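January 8, 2018

I came home with stiff fingers and I want to write before I forget the details. In my October pages I complained that I never write about the work itself, only about the bus and the weather. So tonight I write about cloth.

The new order came from Kingi, the people who rent out linen to guest houses. 253 pieces must be sorted, folded and put in bins before the end of the week. Most of it is coloured cloth, yellow and brown and a blue so dark that I took it for black under the lamps. I had thought that folding is folding. At home I fold towels without looking at them. But each customer has its own way, and the sheet of instructions from Kingi is two pages long, with arrows.

The first difficulty was the yellow. It is not a strong yellow, it has some green in it, like the inside of a pear. It is soft and it does not want to keep a line. I make a fold, I let go, and the fold opens slowly again. The brown is better behaved. When the two come mixed from the sack, one must first pull them apart, and the brown always hides under the yellow.

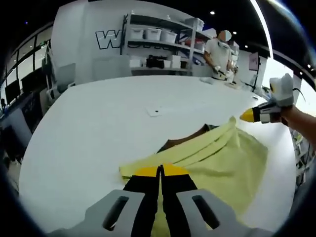

The yellow cloth on the big table, with the brown still under it.

I tried three methods. The first was from the instruction sheet: lay flat, bring the far side to you, then the left to the right. It looks simple on paper. With the yellow it made a kind of hill in the middle. The second was my mother's way, which is to fold in the air and put down only at the end. It is quick, but the corners were wrong by a finger's width and I had to do all of them again. The third way was to press the middle first, wait a little, and only then touch the edges. This was slow but the result was good. I will do it like this tomorrow, also if I am behind.

The table is a pleasure, I must say. It is white and wide, and you can spread a whole piece on it and still have room for your elbows. In my old place in Ginthorpe we folded on a bench so narrow that half of the cloth was always hanging to the floor, and then you had to shake it and begin again. I worked there two winters and my back remembers it. The only bad thing about a white table is that after some hours your eyes are tired from it, and when you look up at the shelves everything has a green border.

I bought cheese rolls at Stolow for lunch and they were dry. I also paid my part of the heating, 109, so this month I shall not buy the boots. I write it here so that I do not argue with myself in the shop.

In the afternoon I changed to the dark blue. It is heavier and it lies down nicely, you can take it by one edge and the rest follows.

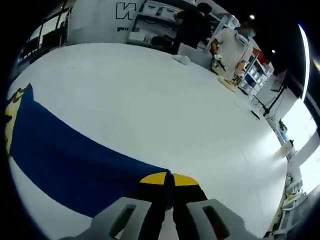

After the yellow it felt like a holiday. My only complaint is that it shows everything. Every little white thread sits on it like snow, and I went over each piece with the sticky roller before I folded it. The roller is from Liron and it loses its glue very soon. I have asked for another kind, but I think the answer will be that there is a full box of these and we must finish them first.

I like how the bins look when they are full, with the folded edges all to the front. The sheet says the open edges must be to the back, and this I understood only after the first bin was already done. I took everything out and turned it. It was not so bad, I had the radio in my head the whole time, one old song of which I know only the chorus.

There was talk at the tea break that Kingi has a much larger order for spring, 3000 pieces, if they are satisfied with this one. I do not know if I am glad. It would be steady work. It would also be a lot of yellow.

Now my hands smell of that clean, flat smell of new cotton, even after washing. I have put cream on them and the pen is slipping – my writing today looks like a child's. I looked at my own cupboard when I came in, at the towels pushed in anyhow, and I took out the top two and folded them properly, with the middle pressed first. The others can wait.

For tomorrow: take own sandwich, take the thick socks, ask again about the roller. And begin with the yellow, while I still have patience.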